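How a Cricket Bat Is Made

From tree to bat, step by step

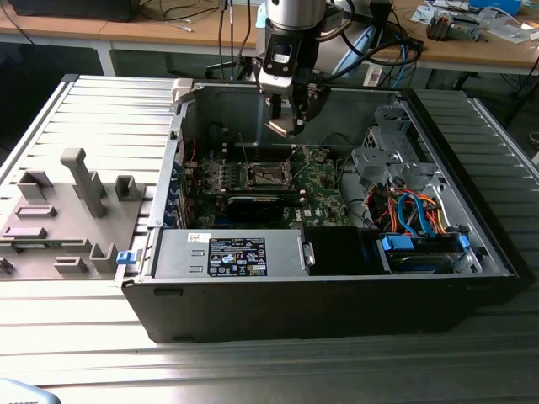

A cricket bat looks like a simple thing. It has a flat front, a bump down the back and a round handle. But making one takes a long time, and most of that time is spent waiting for wood to dry.

What wood is used?

Most good bats are made from a tree called white willow. Willow is light, so a player can swing it quickly. It is also tough. When a hard ball hits it, the wood squashes a tiny bit and then springs back. Oak would be too heavy. Pine would split.

The willow trees grow best on wet ground near rivers and streams. At Gistden, where there is a small willow farm beside the water, the trees are planted in long rows with plenty of space between them. A tree may need up to 20 years before it is big enough to cut down. When one is cut, a new one is planted.

Cutting the tree

The trunk is sawed into short rounds, each one a little longer than a bat blade. Then the rounds are split into wedges, like slices of a cake. Each wedge is called a cleft. One cleft makes one blade.

The workers look for clefts with straight grain. The grain is the set of lines you can see running through wood. On the face of a bat the lines should run from top to bottom. Knots are a problem, so clefts with big knots are put in a different pile and used for cheaper bats.

Drying the wood

Fresh wood is full of water. If you made a bat from it, the bat would be very heavy, and it would crack and bend as it dried. So the ends of the clefts are dipped in wax, and the clefts are stacked with gaps between them to let the air through. The wax stops the ends from drying too fast and splitting.

Some makers leave the stacks outside under a roof. Others use a warm room called a kiln. A cleft stacked in December might not be ready until the next fall if it is only dried by air.

Pressing

Willow is soft when it is first cut and dried. A new ball would leave deep dents in it. To fix this, the cleft is put through a press, where a heavy roller squeezes the face and the edges. This makes the outside hard while the inside stays springy.

Pressing is one of the trickiest jobs. If the wood is pressed too little, the bat breaks early. If it is pressed too much, the ball does not bounce off it very well.

The handle

The handle is not made of willow. It is made from cane, which grows in hot countries and bends easily without snapping. Strips of cane are glued together, often with thin strips of rubber in between. The rubber soaks up some of the shaking when the ball hits the bat, so it does not sting your hands as much.

The bottom of the handle is cut into a V shape. A matching V is cut into the top of the blade. The two parts are glued and pushed together. This joint is called a splice. If you look at the front of a bat near the top, you can often see the V.

Shaping

Now the maker shapes the back of the bat. The thickest part is called the swell or the middle, and it is the best place to hit the ball. A tool called a drawknife is used to pull off long curls of wood. After that come smaller planes and then sandpaper.

The Bosman workshop shapes its bats by hand. A full-size bat from there weighs roughly 1,020 grams when it is finished. Bats for children are shorter and much lighter. They come in numbered sizes, and the smallest is often meant for players who are four or five years old.

Finishing touches

The handle is wrapped tightly in string, and a rubber grip is rolled over the top. The blade is rubbed smooth and the stickers go on last.

Many new bats also have to be "knocked in." This means hitting the face gently, over and over, with a wooden mallet or an old ball. It can take several hours, spread over a few days. Ask an adult to show you how before you start.

Words to know

Blade: the wide, flat part of the bat.
Cleft: a wedge of willow used to make one blade.
Kiln: a warm room for drying wood.
Splice: the V-shaped joint between handle and blade.
Toe: the bottom end of the bat.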